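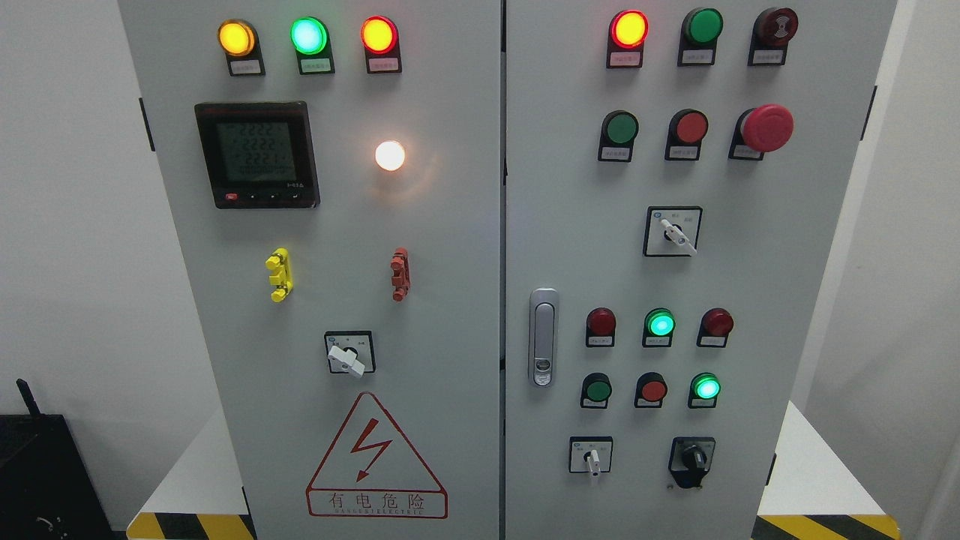 Cabinet front: power meter and warning sign on the left door, push buttons and emergency stop on the right.

Julta Panel Rounds

Julta is a set of 804 short recordings of panel work at electrical control cabinets, with labels and written notes from the operators who do that work for a living. We put it together at Wakley, where a robot has started taking over part of the hourly panel round, and we're really pleased to be able to share it.

The recordings are taken from head height, looking at the cabinet the way a person would when they walk up to it. Each one comes with a label file, and many come with a note from the shift.

What's in the folder

recordings/ - the clips, one folder per clip
labels/ - one text file per clip, same name as the clip
notes/ - 300 operator notes, typed up from the paper round sheets
splits/ - train and test lists
panel_terms.txt - the words we use for lamps, switches and buttons, with the nicknames people on the floor use for them
CHANGES.txt - what moved between versions

Of the 804 recordings, 313 include a control being operated (a rotary switch turned or a push button pressed). The rest are reading only. The test list holds 50 recordings and we'd ask you to leave it alone while training.

Why a panel round

If you've never done one, a panel round goes like this. You walk to the cabinet, look at the lamps, read the meter, check where the selector switches are pointing, and write it all down. Then you go to the next cabinet. At Wakley the old sheet had a box for every lamp, and people filled it in every hour, including at four in the morning.

It's a lovely problem for a robot because it looks so easy. Lamps are either on or off, until you meet a bright white one throwing a glow over the metal around it, or a dark red one that could be a lamp with no power or a buzzer. A green push button that doesn't light up can sit a hand's width from a green lamp that does. New starters mix these up too, and we found that the mistakes the early reader made were close to the ones on trainee sheets. That made the operators a good deal kinder to it!

How a clip is labelled

Every label file has four parts:

lamps: colour, row and position for each lamp, and whether it is lit, unlit or unsure
meter: the digits as read, with a question mark in place of any digit the labeller couldn't make out
switches: which way each lever or knob points, given as left, right, up, down or a diagonal
action: what was operated, or "none"

Please keep the "unsure" value if you convert the labels to another format. Small segmented digits blur easily, and we would much sooner see a question mark than a confident wrong number in a log. The same goes for the label plates under the lamps. When the print is too small to read, the field stays blank and we don't fill it in from the drawings.

Switch direction is labelled from where the handle points on the panel. It doesn't say what that position does.

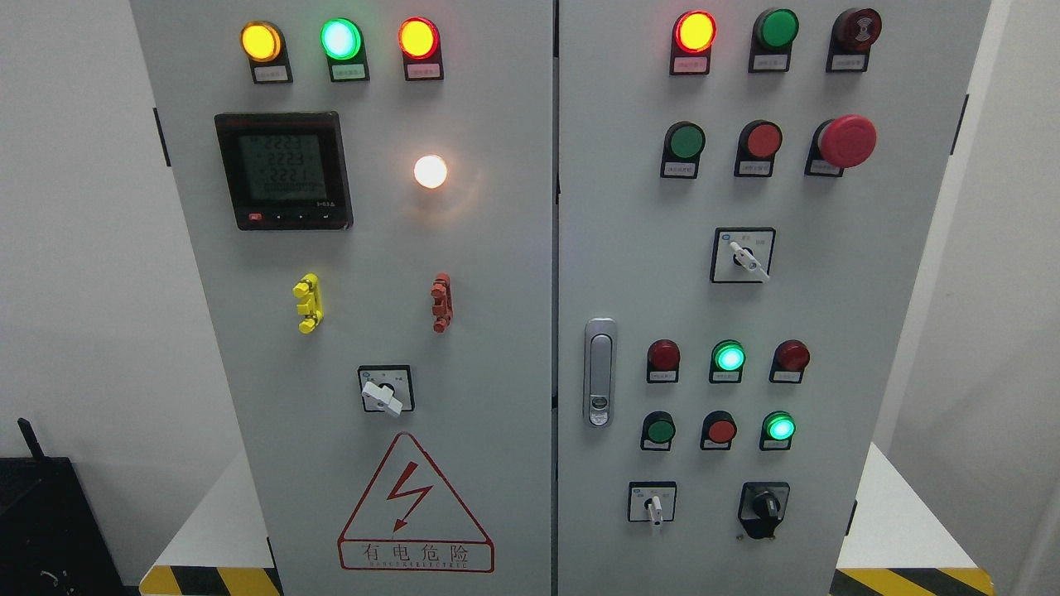
The action field took the most arguing over. Our first version recorded only the control and the time. The operators wanted to know what state the panel was in before the hand or gripper moved, and what it showed afterwards, as that is how they check their own work. So version two has a before and after reading for each of the 313 operated clips. It doubled the labelling time on those and made them far more useful.

Emergency stops are never the target of an action in Julta. They are labelled as present, and that's all. The robot isn't allowed to treat one as a thing to practise on, and the people near it can use one whenever they like without filling in a reason first.

What changed for the people here

We wrote this section with the operators and it has been through more drafts than the code.

The robot began shadow rounds in January. For that stretch it read the panels and a person read them as well, and the two sheets were compared at handover. Once the crews were comfortable, the night reading rounds moved over to it. Day rounds are still walked by people, by choice. The crews said they'd lose their feel for the place if they stopped looking at it, and we think they're right.

Nights are different now. The operator on shift gets a list of changes instead of a page of ticks, so there's more time for the jobs that kept getting pushed back: cleaning filters, tidying up the drawings, showing a new person how a motor starter works. Several people told us their feet hurt less. One wrote in the notes that the night felt longer without the walk, and asked for a real break room heater, which has been ordered.

There are things we haven't sorted out. Reading a list on a screen is duller than walking, and a wrong flag at a bad hour is very annoying. The old sheets also had a margin where people jotted down odd smells and noises, and the robot has no margin. We've put a free-text box on the handover screen and it gets used on days much more than on nights. Trainees used to learn the panels by doing night rounds, so they now get a block of supervised day rounds instead. It's early, and we don't yet know if that's enough.

Nobody's job was cut for this project, and round data is not used to rate anyone. Both points are in the written agreement with the crews.

Who did what

Wakley hosted the work and its operators did the labelling during paid hours. Grasel wrote the reader and the handover screen. Dong supplied the arm controller and helped us with timing. Mistakes in the labels belong to the Julta group, so send them to us.

Good uses

Reading lamp and switch states, reading small meters, checking that an action did what was intended, and teaching people. The training room prints stills from the clips and lets trainees fill in a round sheet by hand, and it has become the most popular thing we've made.

Please don't

Use Julta as the only check before someone opens a cabinet. A lamp that's out can mean no power or a dead lamp. Isolation and testing stay with a qualified person, whatever the reader says.

Known gaps

The cabinets are all indoors and most have plain, pale surroundings. Grey doors are heavily over-represented. Warning signs and printed switch markings come in more than one language and our text labels cover them unevenly. Very few clips show a panel with an alarm sounding, and sound was not recorded.

Version notes

11th October: version two. Before and after readings added, panel_terms.txt expanded with nicknames from the night crew, three swapped lamp labels fixed in the train list. Next up is a free-text field in the label files for the sort of thing that used to go in the margin.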